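Forum Maison > Rangement > Entrée
Claquettes : petite étagère ou pas ?
Publié jeudi par Nuanchan_K

Bonjour à tous. Je voudrais ranger deux paires de claquettes, les vertes et les roses, près de mes plantes. J'ai pensé à une petite étagère basse de chez Hodavby, 39 euros. Est-ce que c'est une bonne idée ? Je vous mets les photos.

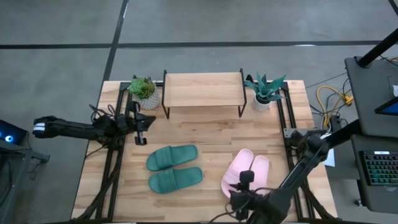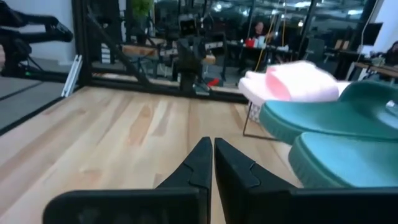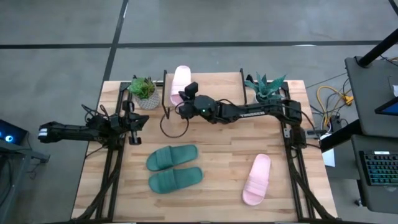

Je précise que les vertes sont du 39 et qu'elles servent tous les jours.

calum.n
Pour moi, non. Les semelles à côté des plantes, ça ramène de la terre. Un tapis suffit.

Janaina54
Je ne suis pas d'accord avec Calum. Chez moi l'étagère tient depuis plus de 2 ans, et je lave les semelles le jeudi.

Nuanchan_K
Merci à vous deux. Je vais d'abord mesurer la largeur des roses.

4 réponses · 2 partages
Contact | © Batside | Haut de page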